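Vlasta Halilović answers the phone on the second ring, then asks me to hold while she turns off an alarm. I can hear it. It is not a subtle alarm.

"Sorry," she says. "Test bench. It thinks I'm a burglar."

She runs the hardware side of Hesotell, a small company that makes wireless sensors for the kind of property most alarm makers would sooner not discuss: barns, boat sheds, pump houses, the long low building at the end of the lane with a padlock and a bad roof.

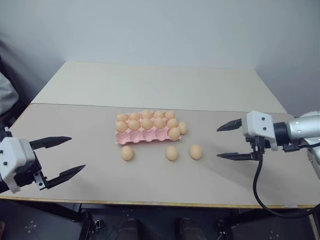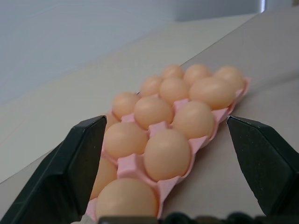

Brown eggs in a pink tray.

So what does the new sensor do that the old one didn't?

It tells you when a door has been left open, as well as when it has been opened. The older Hesotell contact reported a change and went back to sleep. The new one, which shipped in January under the name Merach, wakes up again after a delay you choose and checks whether the door is still where it shouldn't be. If it is, your phone hears about it.

I suggest that this sounds like a small thing to spend two years on.

"It's a tiny thing," Halilović says. "It's one extra message. You would not believe how many meetings are inside one extra message."

Most of the meetings were about batteries. A sensor in an apartment hallway lives a comfortable life, with a hub on the other side of a closet and a temperature that never bothers anybody. A sensor on a grain store has to shout across a yard through a steel wall in winter. Every shout costs it something. The first Merach prototypes checked the door so eagerly that they went flat before the paint on the test shed had dried, a result Halilović describes as "informative."

The team's fix was to make the thing lazier. It now sends its reminder once, waits for the hub to confirm, and then keeps quiet until something changes. If the hub doesn't confirm, it tries again at longer and longer gaps, like a man knocking on a bathroom door.

"My colleague wanted it to try forever," she says. "I said, if the hub is on fire, the sensor cannot help by being persistent."

The colleague is Ruth Bainbridge, who writes the firmware and joins the call partway through, eating something crunchy. She would like it on record that she did not say forever. She said 700 times.

"Which to a battery is forever," says Halilović.

Bainbridge came to security from irrigation controllers, and she is not sentimental about the change. "A valve opens, a valve closes, somebody complains. A door opens, a door closes, somebody complains. They complain at three in the morning now, that's the career progression."

Complaints turn out to be her favorite subject. She reads every support ticket that mentions a false alarm, and she has views on the phrase. In her experience the alarm is usually true and the news is unwelcome. The customer in question did leave the gate open. The wind did move it. The sensor reported a moving gate, and the customer wanted a sensor that would report only moving gates with bad intentions.

Can it tell the difference?

"No," says Bainbridge.

"A little," says Halilović.

There is a pause while they work out which of them is talking to me in an official capacity. The little, it emerges, is a vibration reading. A loose door in the wind rattles in a fairly steady way, and a person with a crowbar doesn't. Merach can be told to ignore the first and pass on the second, and the setting ships turned off. Halilović wanted it on. Bainbridge pointed out that some burglars might be steady.

I ask about the hub, and the mood cools. Hesotell doesn't make its own. It buys a board from Grummont and puts it in a gray box with a Hesotell sticker, an arrangement that both women call "fine" in the tone people use for a brother-in-law. The box takes up to 26 sensors. Why 26? Bainbridge says there is a technical reason, and that she labeled them with letters during development and ran out of alphabet. She won't say which came first.

The range is better documented. With a clear view across open ground, the radio manages 3,000 feet. Nobody's property has a clear view across open ground, so the printed guide tells installers to walk the sensor out to its spot, press the button, and look at the signal reading before they get out a drill. Halilović says that paragraph is in bold. She says they are considering making it bolder.

One installer who did read it was Živković, a two-van outfit that fitted an early batch to a row of rental storage units. They sent back 12 pages of notes. Page one was about the mounting screws, which were too short. So was page two.

"They were right," says Halilović. "The screws are longer now. I have a very good lab, with a very expensive chamber that gets very cold, and it did not find the screws."

What's next is less settled. Customers keep asking for a camera, and Hesotell keeps not making one. A camera needs power, the power needs a cable, and by then the pump house may as well have a front desk. Bainbridge would rather do a water sensor. She has a drawer of old valve parts she feels strongly about.

Halilović says they will discuss it. Behind her the alarm starts up again, and she goes to deal with it.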